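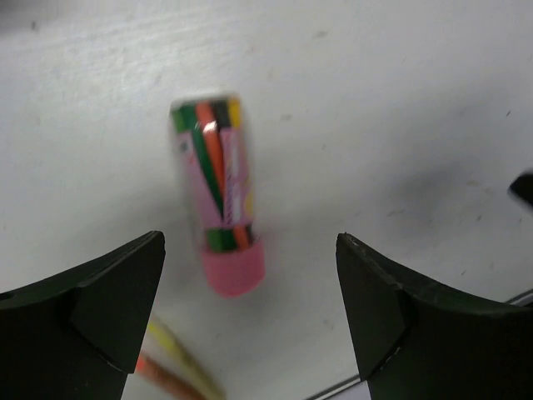 15/1/25. De la patience, et du Lévitique qui approche

Quinze jours que je tiens ma résolution de lire la Bible entière dans l'année, ce qui constitue déjà mon record personnel. Mon édition compte 1 761 pages, notes comprises, et j'ai eu la faiblesse de regarder le dernier numéro avant de commencer. Je suis toujours dans la Genèse. Joseph vient d'être vendu par ses frères et je le laisse au fond de sa citerne depuis hier soir, le pauvre, parce que je me suis endormie sur le verset où ils s'assoient pour manger.

Ce détail m'est resté toute la matinée. Ils jettent leur frère dans un trou et ils sortent le pain. J'étais prête à m'indigner, puis je me suis revue dimanche dernier, après le culte, devant la quiche, en train d'expliquer à deux personnes tout ce qui n'allait pas chez une troisième. La quiche était excellente. J'en ai repris.

Marit Solberg m'a téléphoné vers midi pour savoir où j'en étais. Nous avons commencé le même jour et elle a déjà fini l'Exode. Elle me l'a annoncé d'une voix si douce que j'ai dû relire ensuite 1 Corinthiens 13 (ce qui, au passage, n'est pas au programme avant l'automne et ne compte donc pas). L'amour ne s'irrite point. Bon. L'amour n'a pas Marit au téléphone pendant que les pâtes débordent.

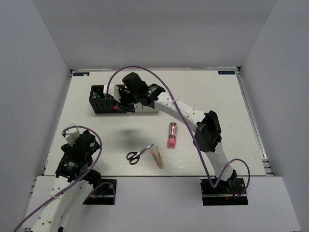

J'ai tout de même fini par lui avouer que je priais mal en ce moment. Je m'assieds, je dis « Seigneur », et je pense à la chaudière. Je recommence, et c'est la facture de la chaudière. Elle a ri, puis elle m'a dit de prier pour la chaudière, que ce serait au moins une conversation. Je n'ai rien trouvé à répondre, chose rare, et j'ai raccroché un peu vexée qu'elle ait raison en plus d'avoir de l'avance.

Donc ce soir j'ai essayé. Neuf minutes, montre en main, moitié sur la chaudière, moitié sur mon frère à Lomel, à qui je n'ai pas écrit depuis juillet. Il n'était pas prévu, celui-là. Je m'étais installée pour parler chauffage et c'est lui qui est venu, avec notre dispute idiote au sujet de la table de maman, que ni l'un ni l'autre n'avons la place de loger. Je remarque que Joseph pleure beaucoup quand il retrouve les siens. J'ai triché, j'ai lu un peu plus loin. Il pleure même si fort que les Égyptiens l'entendent à travers les murs, ce qui me paraît excessif, mais je n'ai jamais gouverné l'Égypte.

J'ai sorti une carte. J'ai écrit « Cher Paul », puis la date, puis rien pendant un long moment. J'ai mis ensuite que la chaudière était en panne et que je pensais à lui, dans cet ordre. À relire demain, pour voir si on comprend que ce sont deux choses distinctes.

Chapitre 38 avant d'éteindre. Marit m'a prévenue qu'il était particulier. Racheter des timbres.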